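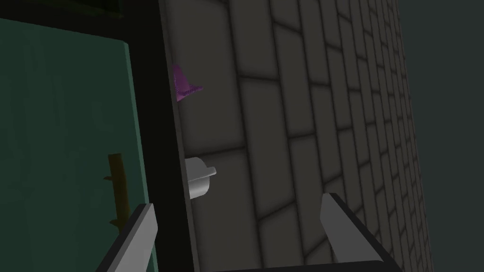
11/18/21

Morning

I started the trial of Grurnano today. The license from Junau came by mail last night and it is good for 15 days, so I want to write something in this diary every evening and not trust my memory, as I did with Esfahani in May. Then I had to write the review from three lines of notes, and Jolien De Haan saw it at once.

The installation took longer than I wished. The manual has 92 pages and the part for my system is near the end, after the price list. One year costs 905 euros for one computer. I must ask if Jolien can use it on her laptop when I am not working with it.

I chose the room with the drawer cabinet for my first work. It is one of the rooms that come in the kit, with the two-armed robot already inside. I like that the drawers have different colors. When I write in my notes "teal drawer, right arm" I will still understand it next week. In Esfahani all the drawers were gray and I was always mixing them.

The views I can open are the one behind the robot and the one close to the gripper. The close one is difficult for me. With a small movement of the wrist I lose the feeling of where is up, and I go back to the wide view to find myself again.
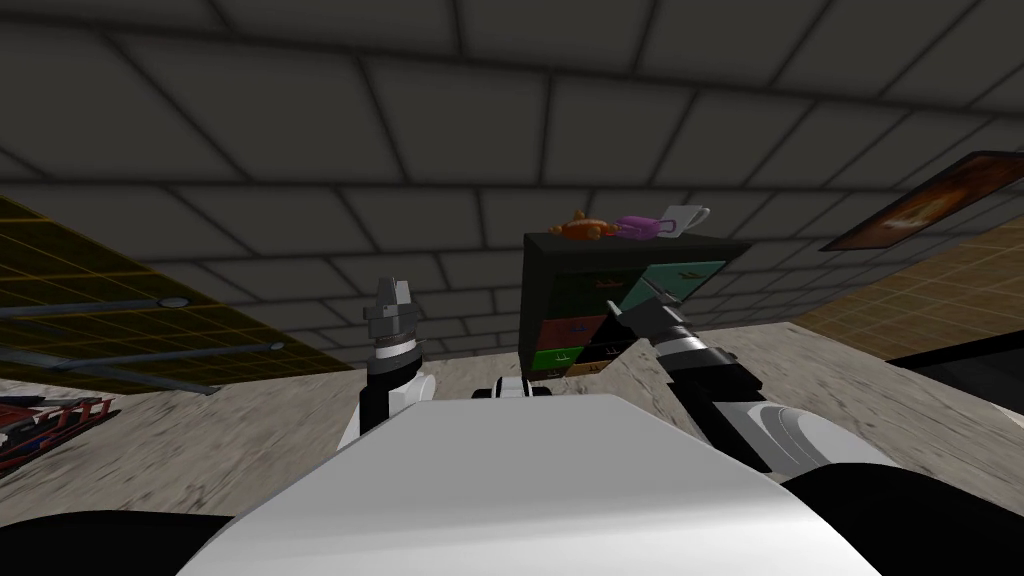
My first tries with the right arm were poor. I came to the cabinet too low, and two times I stopped and loaded the room again. The controls are not bad, but the speed is set very high when you open the program, and the setting to change it is hidden under "Session", where I did not look. After I made it slower I had much better control. I wrote to Junau about this. They answered before lunch, politely, and said the next version will start slower. We will see.

I also asked if I can take the mug and the other things off the top of the cabinet, or put my own objects there. It is possible, but only with the bigger license. This is a minus for the review. Jukska lets you do it in the cheap one.
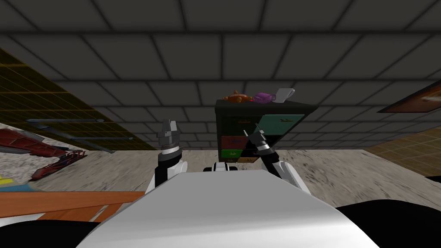
Afternoon

I repeated the approach to the drawers 13 times and saved every try. The saving works well. Each file gets a name with the hour in it, and I can play it again from any of the views. The left arm I did not use today.

My neck hurts from sitting. Tomorrow I move the screen higher, I try the left arm, and I read the chapter about contact, which Jolien says is badly translated. I must also buy coffee and answer my sister.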